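Subject: Re: [clekum-list] Folding boards for the club, and what to do about the old ones
From: Tyyne Halonen
Reply to: list

On the question of boards, quoting the earlier message so the new people can follow:

> We need to settle what we're buying before the end of May.
> My vote is for roll-up vinyl. They are cheap, they lie flat
> and they don't warp. The folding wooden ones take up a whole
> shelf and the hinges go. Does anyone still want wood, and if
> so, who is going to look after them?
>
> Also, could whoever has the spare box of pieces please say so.
> I have two sets that are short of a bishop.

I still want wood, at least for the evening games. I have nothing against vinyl for the juniors or for the Flevdale match, where everything has to go in the back of a car. But most of our members have a folding board at home and are used to the feel of one, and the wooden pieces slide about on vinyl in a way I don't like.

On hinges, I have mended three of ours over the years and it's the screws that go, not the hinge. They are too short for the wood and work loose if the board is opened by one corner. Open it with both hands and lay it down before you let go. A slightly longer brass screw and a drop of wood glue in the old hole will hold for years. What you can't mend is a board that has been kept on a radiator shelf. One of the old Plitia boards went that way and now rocks on any table you put it on.

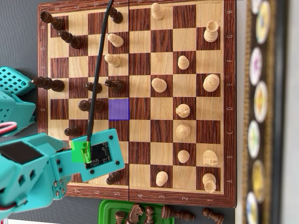
The other thing I would ask for is letters and numbers round the edge. I know the stronger players don't need them, but half the club is learning to write down moves, and it saves a lot of arguing afterwards about which square the knight went to. The plain boards we bought last time were a mistake for that reason. People on the black side do have to read them upside down on some makes, so check before ordering whether the top edge is printed to face the other player.

As for the size, please measure the pieces first. The Pelkonen sets have a wide base on the king and they need a decent square. On the smaller boards they touch each other along the back row and you can't pick up a bishop without knocking the queen. I would sooner have fewer boards of the right size than a full cupboard of small ones.

I can look after the wooden ones if that is what's stopping people. It only means wiping them with a dry cloth and putting them away on their edges – not stacked flat with the clocks on top, as they were when I went in last time.

The spare box of pieces is with me. It is the green tin marked 609, left over from when we numbered everything. I've been through it and there are bishops in both colours, but I don't know whether they match yours. The light ones have yellowed a bit. Bring one of your own along and we can put them side by side. There are plenty of pawns too if anyone is short.

If we do go for vinyl as well, could somebody get a price with tubes included? The last lot came folded in a packet and the creases never came out.

Tyyne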